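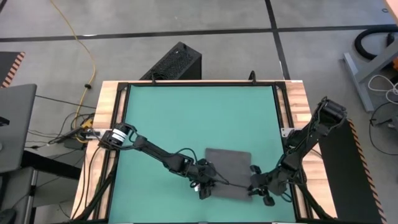
## Kit bi-bras Prallent — notes d'évaluation

Version du 29 mars 2022. Le fournisseur, Funine, vend ce kit comme « prêt pour le textile ». Je demande à voir.

- **Montage** : un bras de chaque côté du plan vert, entre les rails noirs.
- **Tâche** : manipulation à deux pinces d'une pièce plate gris foncé.
- **Épisodes livrés** : 2918, dont 395 sans étiquette de réussite.
- **Licence** : Pelska, usage interne.

### Réserves

La brochure annonce 700 cycles sans recalibrage — aucun journal ne l'atteste. Le critère de « pli réussi » n'est défini nulle part. Une seule couleur de plan de travail dans tout le lot, donc prudence sur la généralisation.

### À faire

- [ ] réclamer les journaux bruts à Funine
- [ ] relire les épisodes après le n° 1020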